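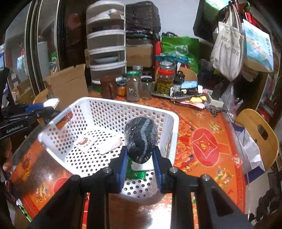

Gray sock, white basket, round table

Single socks keep piling up, what do you do with them?

Posted by Rhiannon Rosser

There are four of us in the house and every Sunday I fold laundry and end up with a heap of socks that don't match anything. I've checked behind the dryer and inside the fitted sheets (found two in there!). Last May I gave up and counted, and I had 51 singles in a drawer. Do I keep waiting for the partners to show up or just toss them? My husband says toss, but the minute I do, the other one will turn up, I know it. 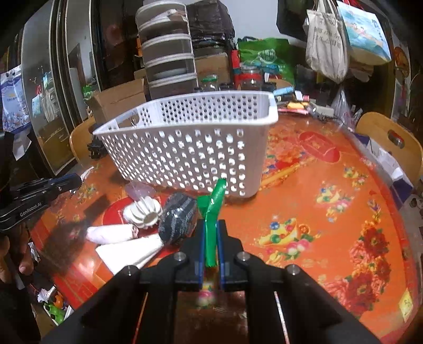
2 replies

Dilwyn Eynon

Mesh bag, one per person. Socks go in the bag when they come off your feet, the bag gets zipped and washed, and the whole thing goes in the dryer. We started that when my son Samuel was nine and I've lost maybe one pair in all that time. Close the zipper all the way or it's pointless.

For the 51 you already have – give them a month in a basket somewhere everybody walks past, then let them go. Wool ones are worth hanging on to a bit longer, they make good dusters for blinds.
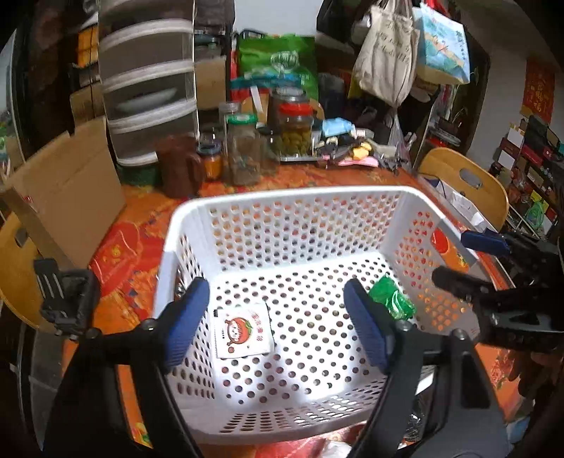

Oh, and check the rubber seal on the washer if yours is a front loader. Pull the fold back with your fingers and feel along the bottom. I got a baby sock and a guitar pick out of ours.

Delyth Parry

Buy all the same sock. I got everybody plain black ones and quit matching, best thing I ever did. My daughter hates them but she can do her own wash lol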